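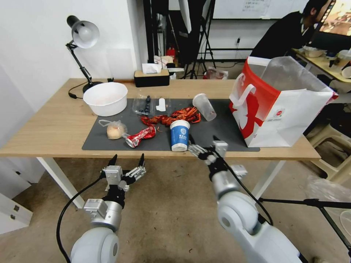

Table-clearing task, mixed food and waste, paper bag on the right.

Dear all,

I am replying to Bit-na's message about the draft rules for the clearing tasks. I put her text first, so that people who joined the list in February can follow.

> On Feb 12, 2023, Bit-na Kwon wrote:
>
> Section 4 says "the robot shall remove all waste from the table". I don't think two labs will read this in the same way. Is a closed box of blueberries waste? Is a bun in its bag waste? At Brarach we went through 162 runs again and our two markers did not agree on many of them. I would prefer a written list for each layout, fixed before the run starts.
>
> Also, please can we say something about people near the arms?

I agree with the list. In the Citoswood trials we used three words only: keep, discard, return. Every item on the table gets one of these words on the task sheet, and the marker is not allowed to change it later. A crushed can is "discard". A bun still in its wrapping is "keep", even when it lies directly beside the can.
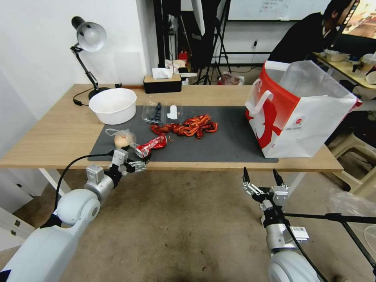
The difficult case is food which is in many pieces. With crayfish, claws and legs hold on to each other, and small parts can stay on the mat when the pile is lifted. I propose that the sheet gives a size limit for fragments, and that anything smaller is noted but not counted as a failure. Otherwise we will be marking crumbs.

For bowls and other open containers, I would write "upright when released" and also say how much tilt is permitted while it is carried. The present draft is silent on this.

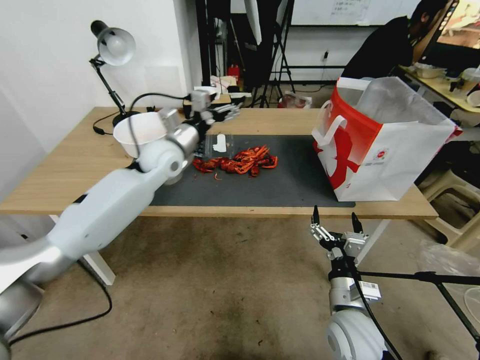

Bowl tilted near the left arm. The draft gives no limit for this.

About people: I suggest a marked working area which nobody enters while the arms have power, and a stop button within reach of the operator. A desk at the back of the same room can be allowed if it is outside the marked area. Should we give a distance? I have no good number, so please send yours.

I can write the new Section 4 if there is no objection.

With kind regards,
Chiến Phùng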